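Cakedov presenta Holtar, su nueva colección de pintura mural para interiores

La firma de decoración Cakedov pone a la venta en noviembre Holtar, una gama de pinturas y revestimientos para salones, dormitorios y pasillos.

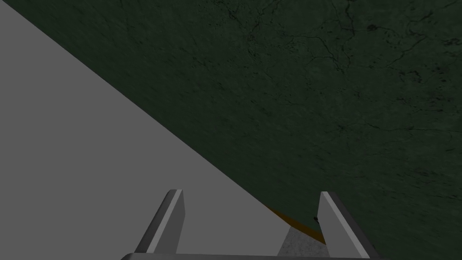
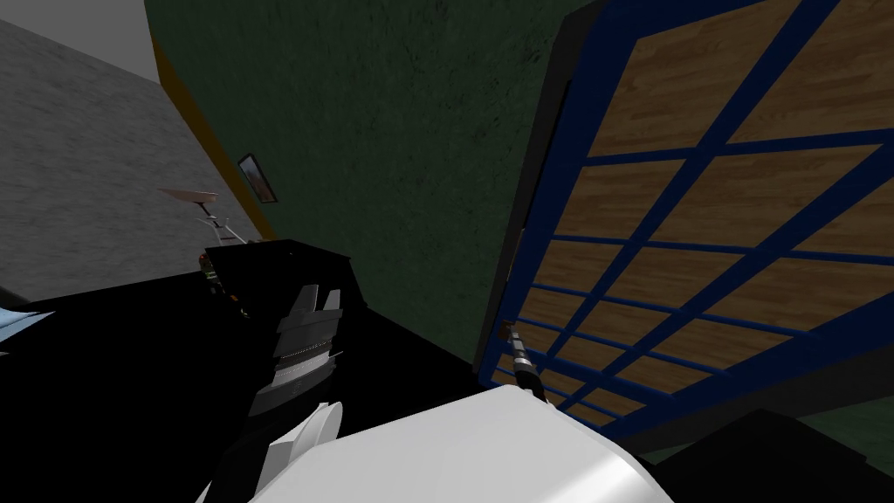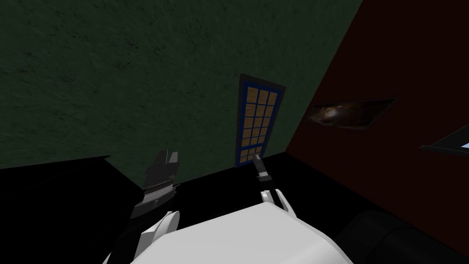
En la tercera imagen, pared verde oscuro de aspecto moteado junto a otra granate.

La colección reúne 254 tonos en acabado mate y satinado. Se venderá en 525 tiendas y en la web de Ororard, que distribuirá también las cartas de color.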